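From: Constanza Navarrete
To: Grevcombe District Schools, parent and staff list
Subject: Re: Animals on school grounds

Rodrigo Moya wrote on Thursday:
> Our Year 3 class would like to keep two hens behind the library.
> Is a new form needed, or does last year's approval for the
> rabbits cover it? Fourie has offered us a second-hand coop.

Dear Rodrigo and list members,

Approval for one kind of animal does not extend to another. A new form is required for the hens, and it should reach this office before the end of February. The rabbit approval remains in force.

1. Housing and site

The coop must stand at least 16 metres from any classroom door or canteen window. Please attach a sketch of the site -- a hand-drawn one is acceptable. Grants of up to $298 are available to each school for fencing and feed bins.

2. Food scraps

Scraps from the canteen may not be fed to hens. Scraps from classroom gardens may be, once a teacher has checked them. Pans and utensils used in school cooking programmes must not be used to prepare feed.
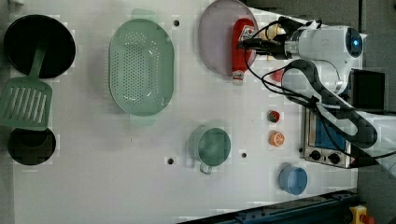
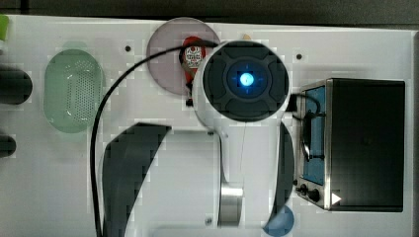
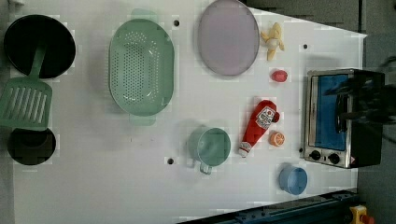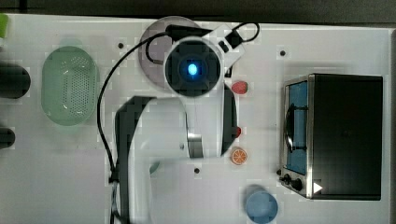

3. Weekends and holidays

The form asks for two named adults who will attend to the animals when the school is closed. Students may assist them but may not be listed.

4. Neighbours

Adjoining households must be told in writing. Roosters are not permitted at any site.

Questions on fencing should go to Olga Montecinos, and all others to me.

Yours sincerely,

Constanza Navarrete
School Grounds and Facilities
Grevcombe District Schools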